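Two days at the Brultlow citrus fair

I had wanted to go to Brultlow in December for years, and this time the train tickets were cheap enough that I ran out of excuses. The fair takes over the old market hall and spills down to the harbor wall, and by nine in the morning the whole street already smells like peel. I loved it before I had even found the entrance!

There were 484 stalls listed in the program. I didn't get close to seeing them all, even with two full days, and I'd advise against trying. Pick a corner, eat your way through it, sit down for a while, then pick another one.

My first corner was the growers' row at the back of the hall. Most of them come from the terraces above Štefanec, where the trees grow on slopes so steep that everything is still carried down by hand. They cut fruit for you as you walk past and want to know what you think of it. I learned that a loose, puffy skin often means the fruit hung too long, and that a heavy one is nearly always a juicy one (pick up two the same size and compare - the difference can be huge).

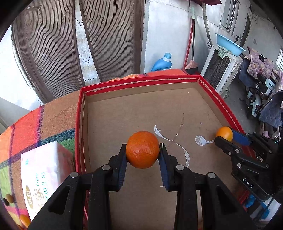 The tasting table was the part I'd go back for tomorrow. You get a card and a pencil and up to 20 kinds to try, going from sweet to sour, with plain crackers in between. I had no idea a mandarin could taste of honey, or that another one from the next terrace over could make my eyes water. My favorite was a small, late variety called Trinari, sharp at first and then almost like apricot. I bought a bag and it didn't survive the afternoon.

On the second morning I took the bus up to the Ratitz packing house, which opens its doors during the fair. The tour is short and quite loud, and you should wear closed shoes. They walk you from the washing tanks to the cold store, and then into a lovely old room upstairs where the walls are covered in paper fruit wrappers from decades back, all tigers and ships and ladies in hats. I could have stayed up there until closing.

Lunch was fried fish with bitter orange salt, eaten standing up at the harbor in a very cold wind. Worth it. The marmalade stalls nearby pack up around three, so go there first if you want the dark, chunky kind.

Practical things: bring cash, bring a bag with a flat bottom, and book the packing house bus when you arrive, at the desk by the side door. The return bus leaves from the other side of the square, by the pharmacy.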